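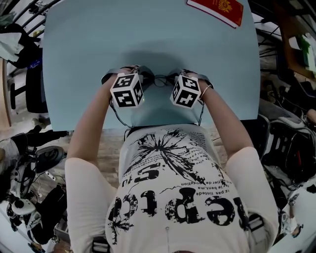

Clolar has been renting out its hand-held gripper kit since September, and the pitch is easy to follow. A lab or a small shop that wants to teach a robot arm a two-handed job doesn't need to own the arm yet. People do the job themselves, holding a pair of grippers, and the recordings go to whoever trains the software.

The kit is called Stemus. It comes as two grippers, cube markers for tracking, a head camera, a backpack that carries the computer, and a case. The rental is $582 a week, or $332 a week for anyone who signs up for nine weeks or more. Shipping is extra, and so is any marker you crack.

I spent two afternoons with it. Osvaldo Falcão, who runs training for Clolar, had me set up in 30 minutes, most of it spent on straps. The shoulder straps on the pack are good. The head strap is fine for an hour and starts to pinch after that, and the buckle sits right where a ponytail wants to go.

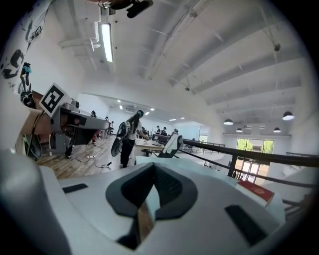 The grippers themselves are the best part. They close smoothly and you stop thinking about your fingers fairly soon. Picking up a pen took me four tries on the first afternoon and one on the second. Thin things are still a chore -- I never did get a single sheet of paper off a table without dragging it to the edge first.

Cables are the weak spot. There are too many of them and they find the arm of every chair. Cường Diệp, who has rented the kit twice for a packing project at Furtado, told me he tapes his down before each shift. "You lose a take when you snag one," he said. "Tape is cheap."

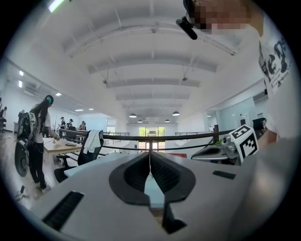

Soft black fingers meet at the center of one gripper, with a second gripper and its cube marker to the right.

The software is plain and mostly stays out of the way. It checks each take when you stop and flags the ones where it lost a marker. Turning your wrist too far will do it. You can delete a bad take on the spot, but you can't trim one, and Falcão would only say that trimming is on the list.

For a team with a job in mind and a few weeks to spend on it, the longer rental is a fair price. For a weekend of trying things out, I'd wait for better cables.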